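White on White

The lid failed again at episode 183, and Bernice Bonsu wrote it down in the log the way she had written down the others: segmentation lost, grasp aborted, arm returned home.

She had inherited the perception stack from Haris Durrani, who had gone to Tasetti in the fall and left a file of notes that ended in the middle of a list. The last complete entry said, "Lids: see Rafia." Rafia Rajput sat two desks over and wrote the planner. She said she had no idea what Haris meant.

"He asked me once if the planner could just go where it thought the lid was," Rafia said. "I told him no."

"Why no?"

"It would have needed a place to go."

Bernice went back to the logs. The mask came up fine at thirty centimeters. At twenty it had holes in it. By the time the wrist camera was close enough to matter, the network had decided that the lid and the surface behind it were one thing, and the planner did what it was written to do with a target that had no edges. It stopped.

The customer was Khattak, who packed supplies for coffee stands and wanted a demo in March. Benedikt Hämmerli, who ran the office, had promised them cups, sleeves and lids. Cups and sleeves had worked since before Bernice was hired.

She tried the easy things first. She raised the contrast before the frames went into the network, and it began to find lids in the shading of the bare surface. She lowered the threshold and got the same thing, only more of it. She retrained overnight on 1207 new frames, and in the morning the loss curve was lovely and the arm stopped in the same place.

"Put down a black mat," Benedikt said, on his way to a call.

"Khattak's trays are white."

"Then make it work on white."

She ate lunch at her desk with the wrist frames open, stepping through one run with the arrow key. The mask overlay was on, a green stain that shrank and then went out. After a while she turned the overlay off and looked at what the camera had given them.
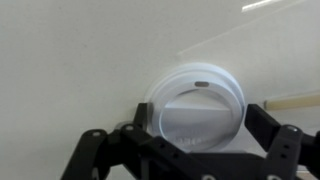
Wrist camera, lid at the gripper, overlay off.

The left side of the rim faded into the background and she could see why the network gave up on it. The sip opening was another matter. It was small and dark and it sat near the top of the raised ring, as plain as a keyhole. She stepped back five frames. She could still find it. She stepped back farther and could find it there too.

She walked over to Rafia's desk with the laptop open on her arm.

"If I give you one point and a direction," she said, "can you plan to that?"

"What's the point?"

"The hole you drink out of."

Rafia looked at the screen for a while. "The lid's round. If you know where the hole is and which way the middle is, you know the whole lid."

"That's what I thought."

"You need the size, though."

"There's one size. It's in the customer file."

Rafia pulled her keyboard closer. "Give me an hour for the message type. I'm not reusing the mask one."

It took her most of the afternoon. Bernice wrote the detector in the meantime, and it was short enough that she was embarrassed by it. It looked for a dark oval of the right proportions, fitted a circle of the known radius, and checked that the ridges showed up as curved bands where the circle said they should. When the check failed it moved the wrist a little and looked again. She named the branch lurkau, after the street she had grown up on, because every sensible name was taken.

They started the batch at six. Khurram Dogar came in for the evening shift, read the note on the door and went around it to hang up his coat.

"Lids?" he said.

"Lids."

He pulled up a chair. The arm went out, paused, shifted its wrist, paused again and closed. On the screen the state machine went from APPROACH to GRASP, a line Bernice had not seen in green before.

It dropped the fourth one. It dropped the ninth. At the end of 31 tries the counter said 26, and Rafia was already reading the trace from the ninth.

"You published the point late," she said. "Look at the stamp."

Bernice looked. Then she opened Haris's notes, went down to the line about lids, and started typing under it.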